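Bench notebook - two-arm cell, Troltthorpe shed
20 Jul 2018
4 min read
3 comments | 2 shares

Carried on from the February pages. The walls are in and both arms are bolted to the front mounting strip. Today was meant to be cable routing only, but the wrist cable on the right arm took less time than planned, so I went on to the bottle task as well.

Cables. The old routing ran the wrist camera cable tight along the forearm and straight over the elbow. At full fold it pulled on the connector and the camera dropped out. Re-ran it with a free arch off the camera bracket, one tie on the forearm, then a loose loop at the elbow before it goes down to the electronics. Did the same on the left. The loop looks untidy but it has enough slack for the whole elbow range. Normand wants a second tie below the elbow. I tried one and it defeated the purpose of the loop, so I cut it off again.

Left arm still has a small amount of play at the shoulder. Bolts checked and tight, so it's probably in the gearbox. Leaving it until the spare arrives from Misutstead.

Power. Supply fan is louder than it was. Voltage at the far board sags when both arms lift together. It hasn't tripped anything yet. Heavier wire is on the list.

Software. Moved the control loop to the Zadex branch, commit note 123. Joint limits are now read from one file for both arms. Previously each arm had its own copy, and the right-hand copy was out of date, which explains the hard stop Chinyere hit at the wrist. I deleted both old copies so they can't be picked up by mistake.

Camera calibration redone after the bracket change. The left one needed two attempts because I had the target upside down on the first. Saved under the new names. Don't use the files with "ruggiero" in the title, they belong to the old gripper fingers.

Bottle task. Empty drink bottles go into the round bin at the back of the table. Either arm may do the pick. Notes for whoever runs it next:

- Approach from above and close on the body of the bottle. Closing on the cap is unreliable.
- Clear plastic is hard for the depth estimate. The label gives it something to work with, so aim there.
- Keep the release height well clear of the rim. As the bin fills up, the height that worked at the start is too low.
- Both arms over the bin at once is still not allowed in the planner. The check is crude - it treats each forearm as a box - but it will do for now.

Glare off the tabletop remains a nuisance. Chinyere suggested matte film. Happy to try it if there is an offcut going, otherwise I'd sooner change the lamp angle first and see what that gets us. Exposure is locked on all cameras in the meantime.

Bottle on its side with the red cap to the left, then a red-capped one upright at the right side of the bin:
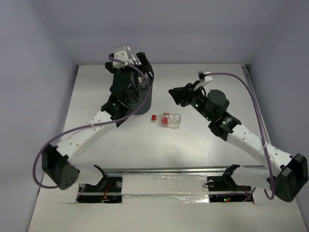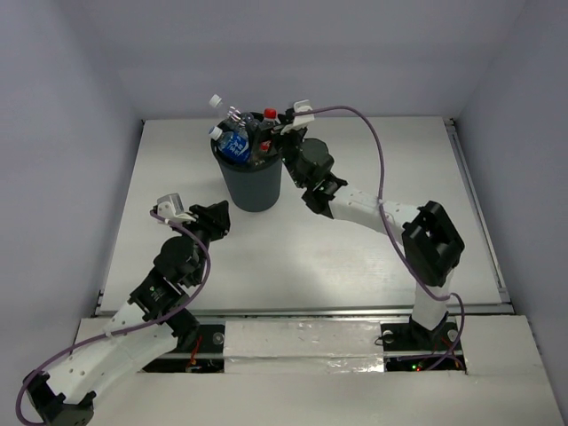
Does the bin need to be fixed to the table?

Not at the current speeds. Put a strip of non-slip mat under it and re-teach the bin position if it gets knocked. If we raise the arm speed, bolt down a locating ring and drop the bin into that, so it can still be lifted out for emptying.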